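Alina Ciobanu
2018-05-08

Today I visited the open day at Zendum. They build robot arms for small workshops, and I have wanted to go inside this building since I moved to the city. I will write my notes in a few posts, please be patient with my English.
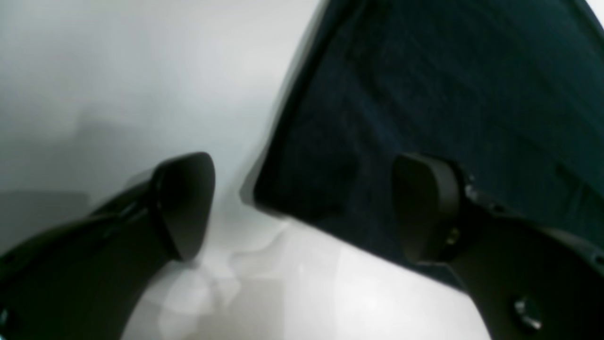 The entrance was free but you had to register before. I was number 116 on the list, and the lady at the desk said they stopped at 400. We got a badge, a paper map, and a coffee coupon, which I forgot to use.

First there was a talk of twenty minutes. The engineer explained that picking up a hard box is an old problem and mostly solved. Soft things are the difficult part. Cloth changes its shape every time you touch it, so the robot cannot use the same plan two times.

I liked how he spoke about the fingers. Each one has a rounded pad at the end. He said that they spend more time discussing these pads than discussing the arm. My grandmother was a seamstress and I think she would agree with him, she also had strong opinions about fingertips.

I asked if the robot "feels" the cloth. He answered that in this model it does not. It has a small camera at the wrist, and it knows how far the fingers are open. From these two things it must guess the rest. I was surprised that it is so little.

Next room: Plisier, a young company that shares the floor with Zendum. They work only on folding. Their goal is 100 folds without a person helping. I asked what is their record now and the man smiled and gave me a sticker.

The software for planning the movements is called Đào. I asked how to say it correctly and I practiced on the stairs. I believe I still say it wrong, sorry.

One thing I did not like. The room was too small for the groups, and from the back you could see mostly shoulders. If you go next time, choose the first group in the morning. The questions are also better when people are not yet hungry.

For those who asked me about prices: the gripper alone, without the arm, is around 900 dollars. They did not want to say the price of the complete system. "It depends" was the whole answer.

The next open day is in January, together with Nitomwood, who make the work tables. Registration is not open yet. I will post the link when I have it.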